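The Night Before Varmont

Giuliana Zapata had never organized so much as a birthday, and now she had a whole family reunion on her hands, and she loved it! Her brother Duván called at six in the morning to ask if it was true that all the cousins were coming. It was true. Even the ones from Preson, who hadn't spoken to the ones from Praltham since the business with the boat.

"Grandpa Efraín will cry," Duván said.

"Grandpa Efraín cries at the weather report. Bring your guitar."

She had 3 pages of notes taped to the fridge. Who would sleep where. Who could sit beside whom. Which song to play when the bus pulled in (the fast one, obviously, the one their mother used to sing with the windows down).

Lucero Benavides came over after lunch, kicked off her shoes and read every page out loud like it was the best novel in the world.

"You put Benedito next to me," she said.

"Did I?"

"Giuliana."

"He asked about you in February! Twice!"
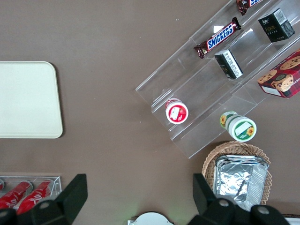
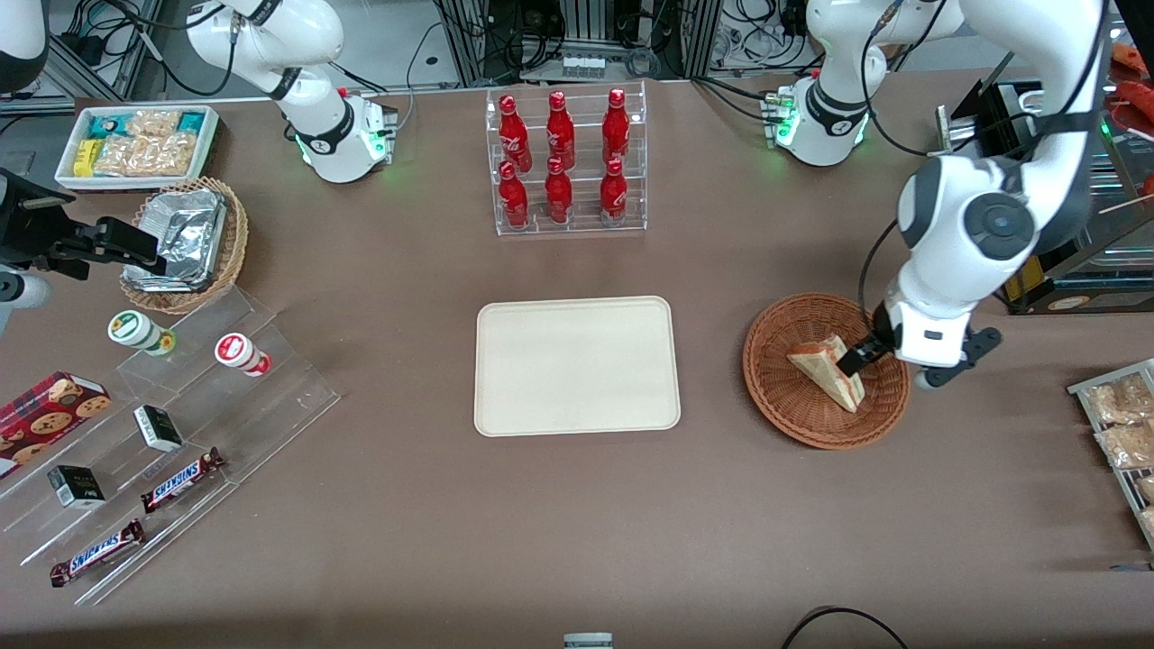

A brown tabletop, with plenty of room left for talk.

Lucero laughed so hard she had to hold on to the door. Then she took the pencil and moved Benedito Magalhães one seat closer.

The bus came over the Varmont hill a little before dark, all its lights on, and someone was already leaning out and waving a yellow scarf. Giuliana ran down the road in her socks. She could hear the Preson cousins singing, and the Praltham cousins singing something else, louder, and Grandpa Efraín shouting at all of them to pick one.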